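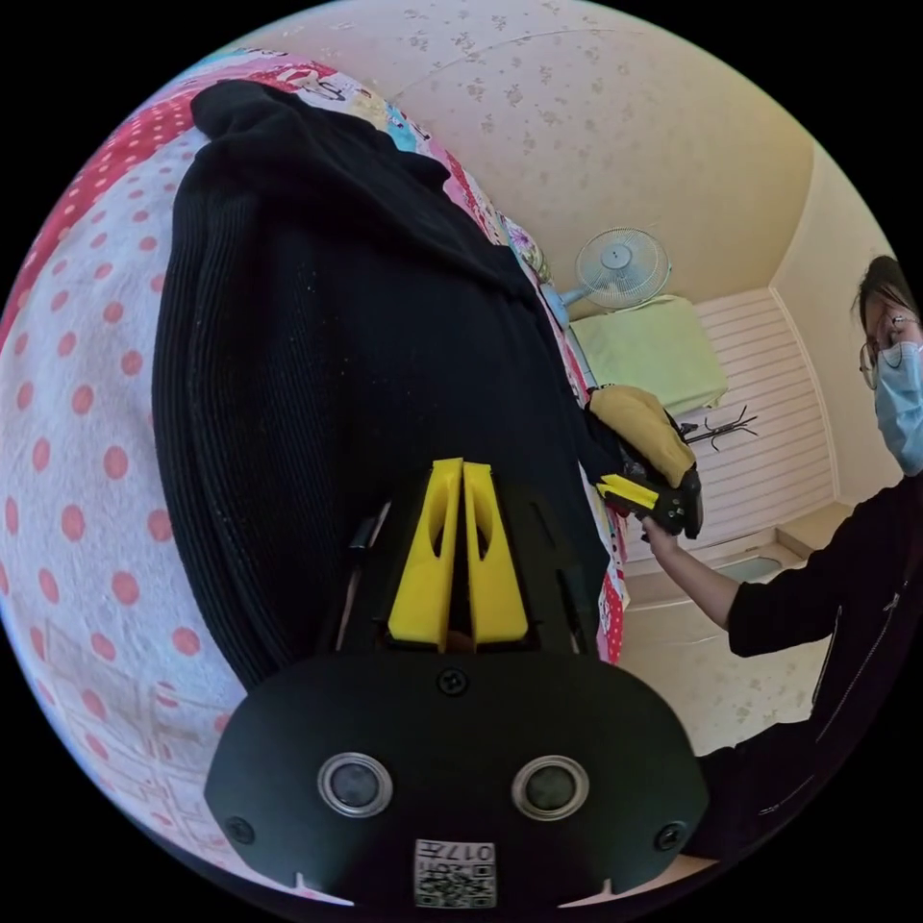 图1 手持夹爪，两根黄色夹指

第三讲 三分命中率、手感与小样本

上次作业里有不少人写了同一句话：“数据表明该队最近手感火热。”这一讲大部分时间就花在这句话上。先把我的态度放在前面，免得大家读到后面觉得受骗：我不认为“手感”一定不存在，我认为多数声称看见了它的人手里没有够用的数据。这两件事请分开记。

讲义里用到的两支球队，Brurnach和Okulcombe，沿用上一讲的比赛记录。没有拿到记录表的同学先借一份，课上不再重发。本讲要用到二项分布和标准误，忘了的请翻第一讲。

一、一个命中率到底含多少信息

把每次三分出手看作一次独立试验，命中概率为p。出手n次，命中率的标准误等于p(1-p)除以n再开平方。这个模型当然粗糙，出手有空位有强投，有反击有死球战术，p不可能场场一样。先用它，因为连它都过不去的说法没有必要再往复杂里谈。

取p为0.36，算三个数：

n = 100，标准误 4.8个百分点
n = 300，标准误 2.8个百分点
n = 600，标准误 2.0个百分点

请把第一行看清楚。一个真实水平36%的射手，投100次，命中率落在31%到41%之间都很平常，落在27%或者45%也谈不上怪事。可是在赛季初的报道里，41%的人叫“脱胎换骨”，31%的人叫“迷失自我”，稿子里往往还能配上原因：换了教练，换了鞋，夏天加练，家里添了孩子。这些原因也许都是真的。问题在于命中率若反过来，同样能找到一批原因，而且同样讲得通。一种解释如果什么结果都能解释，拿来读赛后稿可以，写进作业要扣分。

再看两个球员的比较。甲和乙各投100次，甲中40，乙中34，差6个百分点。两个比例之差的标准误是单个标准误的1.4倍左右，大约6.8个百分点。也就是说，观察到的差距还不到一个标准误。有同学问：那总得有个人投得好一些吧？对，总有一个。凭这份数据猜甲，比猜乙略强，仅此而已。“略强”和“甲明显是更好的射手”之间隔着很远，而赛季总结里通常写的是后一种。

还有一个细节容易漏掉。标准误随n的平方根缩小，样本从300加到600，工作量翻倍，误差只缩到原来的七成。想把误差减半，要四倍的出手。很多主力一个赛季也就三四百次三分出手，这意味着“等赛季打完就清楚了”这句话也没有听起来那么可靠。

二、收缩：把漂亮数字往回拉

假设联盟里球员真实三分水平的均值是36%，球员之间真实水平的标准差是3个百分点（这是本讲的设定值，换一个联盟要重新估）。某人投出45%的命中率，我们该信多少？

做法是给观察值一个权重，权重等于真实水平方差除以（真实水平方差加抽样误差方差）。方差单位用百分点的平方：

投了100次：9 ÷（9 + 23.0）= 0.28
投了300次：9 ÷（9 + 7.7）= 0.54
投了600次：9 ÷（9 + 3.8）= 0.70

45%比均值高9个点，于是三种情况下的估计分别是38.5%、40.9%、42.3%。同一个45%，出手少的时候只能当作38.5%来用。

这个算法每年都有人不服，理由大致是“他确实投进了45个，凭什么给他减掉”。没有人减他的进球。过去投进多少是记录，下一段时间会投进多少是估计，收缩处理的是后者。颁奖看记录，签合同看估计。把颁奖的数字拿去签合同，是俱乐部花冤枉钱的一条老路。

公平起见，也说说这个方法的毛病。第一，3个百分点这个数从哪里来，很少有人交代，它一变，答案跟着变，大家可以把它改成2或者5试一试。第二，把所有人都往同一个均值拉，默认他们是同一类人；中锋和后卫显然不该共用一个均值。第三，均值分组分得越细，每组的人越少，均值本身又不准了。所以看到报告里写“已做回归处理”，请继续追问：往哪里回归，用什么强度。写报告的人答不上来，这六个字就只起装饰作用。

三、势头与连中

现在谈手感。日常说法里混着至少两种主张。

主张甲：球员的状态有起伏，某些晚上的p高于另一些晚上。
主张乙：刚刚投进这件事本身，会提高下一次的p。

主张甲几乎不需要争论。人会累，会带伤，会没睡好，p完全恒定反倒奇怪。争论的价值在于起伏有多大，能不能在比赛进行中认出来。主张乙强得多，也是解说员真正在说的那一种。作业里请写明你检验的是哪一个。上次作业中，有人用甲的证据去支持乙，结论部分写得还特别有气势。

先估计一下纯粹的偶然能造出什么。一枚公平硬币抛100次，最长连续正面出现六次左右很正常，七八次也不必惊讶。多数人凭直觉编造的“随机序列”里，很少敢写五连以上，所以真正的随机序列摆在面前时，看着反而像有鬼。课堂练习：每人写一串自己认为随机的100个正反，再用硬币抛一串，混在一起交上来，由邻座来猜哪串是编的。猜的人把握通常很大，请记下自己的最长连串再比对。
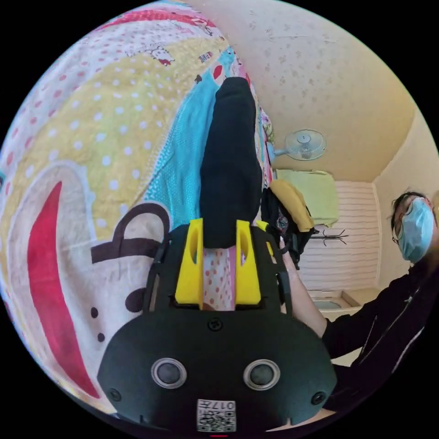
再看检验方法本身的陷阱。最自然的做法是：取每个球员的投篮序列，算“上一球命中之后”的命中率，再对球员求平均，看它是否高于总命中率。听上去毫无问题，问题却不小。

用抛3次硬币来演示。正面记作H，反面记作T，八种序列等可能：

TTT 前两次没有H，无法计算
TTH 前两次没有H，无法计算
THT H之后为T，比例0
HTT H之后为T，比例0
HTH H之后为T，比例0
THH H之后为H，比例1
HHT 两次机会，一中一失，比例1/2
HHH 两次机会都为H，比例1

可计算的六种求平均，得到2.5 ÷ 6，也就是5/12，不到42%。硬币毫无记忆，真实概率是50%，这个统计量却告诉你“正面之后更容易出反面”。原因出在加权上：HHH贡献了两次机会，却和只有一次机会的THT算同样的票。若把所有机会混在一起数，H之后共有八次机会，四次为H，刚好一半。

这个偏差的方向是压低连中效应。因此，早期一些宣称“手感纯属错觉”的分析，结论下得也太满了。用有偏的办法没找到东西，不能当作东西不存在的证据。我提醒大家怀疑解说员，也请同样怀疑揭穿解说员的人，后者常常因为姿态显得聪明而少受检查。

序列变长，偏差会减小；若条件改成“连中三球之后”，偏差又会变大，因为符合条件的机会更少。稳妥的做法是打乱检验：保留该球员的命中总数，把序列随机重排许多遍，每遍算同一个统计量，看真实值落在重排分布的什么位置。这样偏差在两边同时存在，比较才公平。

打乱检验也救不了所有情况。投进两球之后，防守会贴得更紧，球员自己也会选更难的球，这两件事都会压低下一次的命中率。于是观察到“连中之后命中率不变”，可以读成没有手感，也可以读成手感存在但被防守抵消。要分清就得有每次出手的难度，而这正是下一节要抱怨的东西。

四、厂商的指标

课程资料里有两份产品说明，一份来自Dönmez，一份来自Brivon。两份都给“投篮质量分”，都说自己考虑了防守距离、出手位置和传球来源，也都没有给出误差。

Dönmez的说明里有一张图，横轴是质量分，纵轴是实际命中率，点子排得很整齐。看之前先问：这些点是建模用过的出手，还是没用过的出手？说明里没写。用自己学过的题考自己，成绩好不值得高兴。其次，图中每个点代表一组出手的平均，分组取平均之后，几乎什么关系都会显得整齐。单次出手的预测能力有多强，这张图回答不了。

Brivon的问题在别处。它把“手感指数”作为单独一项卖给转播方，屏幕上用颜色深浅显示，刷新得很勤。定义写的是“综合近期表现的动态评分”。近期是多近？五次出手还是五场比赛？如果是五次出手，前面的标准误公式大家可以自己代一下：p取0.36，n取5，得到21个百分点以上。拿一个误差这么大的数给屏幕上色，颜色变来变去是必然的，观众会觉得比赛跌宕起伏，转播方大概也满意。

我没有说这两家的东西没用。防守距离和出手位置确实比单看命中率好。我只说凭这两份材料，无法判断它们比一个只含位置的简单模型好多少。读任何产品说明时，先找基准对照，再找样本外结果，再找误差范围。三样都没有，就先当广告读。

五、回头看那两支球队

上次作业的数据：Okulcombe在选取的那段比赛里三分命中率高于Brurnach，不少人由此推断前者的外线进攻体系更先进。

第一个疑点在“选取的那段”。区间是谁选的？从哪场开始算？如果从一场大胜开始，到一场大败之前结束，任何球队都能显得火热。这类截取不一定出于恶意，写稿的人往往是先注意到连胜，再去数连胜，起点自然就落在了连胜的第一场。可是统计检验不管你有没有恶意。检验方法：把起点前后各挪几场，结论还在不在。有几份作业做了这一步，结论不在了，正文却没有改，扣分最多的就是这一处。

第二个疑点是比较次数。一份名单二十名球员，对每人做一次5%水平的检验，即使所有人都毫无变化，至少冒出一个“显著”的概率也有64%（按独立计算，1减去0.95的20次方）。只报告那一个人，等于先射箭后画靶。报告中请写明一共检验了多少人、多少指标。试过而没写进去的也算。

第三个疑点，球队命中率由谁投的决定。主力射手缺阵几场，替补多投几次，全队数字就变了，每个人的水平可以一点没动。先按球员拆开，再谈体系。“体系”这个词我建议在作业里少用，用了请附定义。

有同学会觉得照这样读下去，什么都不能说了。能说的还有不少，只是句子会变长，语气会变软。比如：“在这段区间内Okulcombe的三分命中率较高，差距小于两个标准误，起点改变后差距消失，现有数据不足以判断两队外线能力的高低。”这句话上不了标题，拿满分没有问题。

六、作业

1. 把真实水平标准差分别设为2和5个百分点，重算第二节的三个权重和三个估计值，说明哪种样本量下结论对设定最敏感。

2. 写出抛4次硬币的十六种序列，按第三节的方法求平均比例，并与混合计数的结果比较。必须手工列出，程序只能用来核对。

3. 从比赛记录中任选一名球员，做打乱检验，重排次数不少于600。统计量自定，但要在看结果之前写下来。事后更换统计量的，请把原来的也交上来。

4. 找一段用到“势头”一词的赛后评论，指出它属于主张甲还是主张乙，并写出什么样的数据会让评论者承认自己错了。如果找不出这样的数据，也请写明。

作业在下一讲开始前交。第2题每年都有人交来等于二分之一的答案，先看看分母里有没有把无法计算的序列排除掉。下一讲讲主场优势，请带上记录表，主客场那两列事先核对一遍，旧版里有几场填反了。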